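An afternoon at the Naylor open day

Posted Jul 2, 2019

I got to go to the Naylor robotics open day and I'm still grinning, so forgive me if this runs long! Shobha Salian had a spare pass (thank you, Shobha) and we took the early bus out to Andby with sandwiches in our bags. The sign-in sheet had 139 names on it before ours, which surprised me for a building at the back of a business park.

I expected a big hall with ropes and a stage. It was an office. Desks, cubicle walls, people at their computers, and robot arms working away right there on the desktops. You could pull up a chair and stay as long as you liked, so we did.

The tissue desk

My favorite by a mile was the arm that handles tissues. I know how that sounds! But Rhun Dafis, who was showing visitors around that side of the room, explained that a tissue is a miserable thing for a robot to deal with. A block keeps its shape when you grab it. A tissue folds, sags, drifts on the air and looks different every single time, and on a white desk it's hard to even tell where it ends. There's a small camera down by the gripper, and once I'd seen the view from it I had a lot more sympathy.
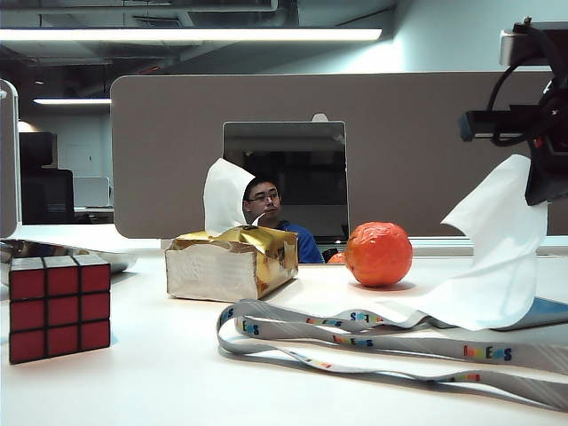
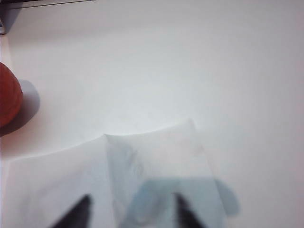 What I asked, and what I got told

Rhun was very patient with me. I asked why they don't just use a suction cup, and he said they'd tried one back in February and it mostly made holes. I asked how many practice runs the arm has had, and he looked it up for me: 1329, with 160 of those from one long week that he didn't sound keen to repeat.

The software is called Zitis and it's all their own. Leanne Furnival showed us a bit of it on her laptop, and I followed maybe half. The part I did get is that a person moves the arm through the job by hand first, over and over, and the program learns from those runs. So the arm picks up habits from whoever taught it. Leanne says she can tell her own runs from Rhun's, since hers are slower at the start.

If you want to go

They're planning another one, and Ashley Sedgwick at the front desk is keeping the list. Passes are free. Bus 11 stops at the gate, and the coffee is better than you'd think.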